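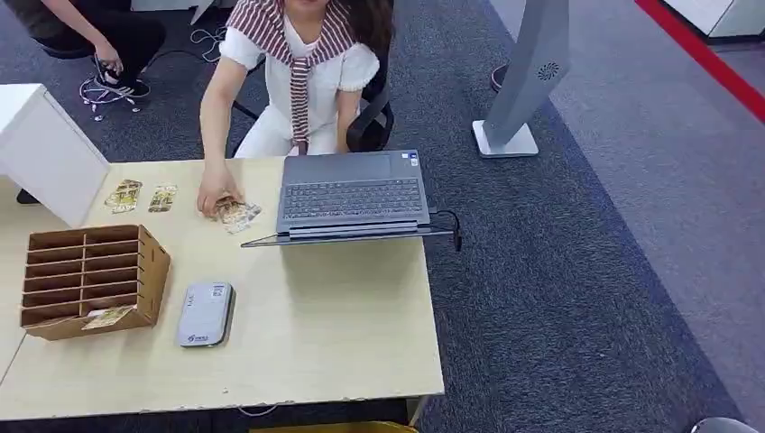
# Chapter 4: A Place for Every Card

If you have ever collected anything, you already know the feeling. You bring home one card, then five, and before long there's a stack by the lamp, another in a coat pocket, and one marking your page in a cookbook. Wonderful! Collecting is supposed to spread out a little. But sooner or later you want to find a particular card, and that is where sorting begins.

Sorting is one of the oldest kinds of thinking we do. Every time you put two things side by side and ask "are these the same sort of thing?" you are building a category, and you can do it with small illustrated cards on a tabletop just as well as with 1000 beetles in a museum drawer. In Chapter 3 we looked at lists. Now we move on to objects you can pick up, slide around, and change your mind about.

We'll work with three pieces of equipment through the whole chapter: a flat table, a handful of collectible cards, and a desk organizer with open compartments. A laptop is handy for keeping the record, but leave plenty of clear table beside it, because cards need to be laid out flat before they go anywhere. (Run the power cord off the side away from your cards. You'll thank yourself in Section 4.3.)

Our main case is the Vorkside collection, a set of 106 cards kept by a school club. The club first sorted by background color and ended up with one compartment so full that it was no use at all. Their second try, by character, went much better, and their third is my favorite, so I've saved it for the end of the chapter.

## Before you start

Gather 40 cards of any kind. Playing cards, trading cards, and old postcards all work. Lay a few of them out and move them around with your fingers before you read on. Which ones want to sit together? Write down the first rule that comes to you, even if it seems silly.

**Words to know:** category, sorting rule, overlap, leftover

## 4.1 One rule at a time

A sorting rule is a question that you can ask of every card in the set. "Is the face yellow?" is a good one. "Do I like it?" is also a rule, though your answer may be different by May.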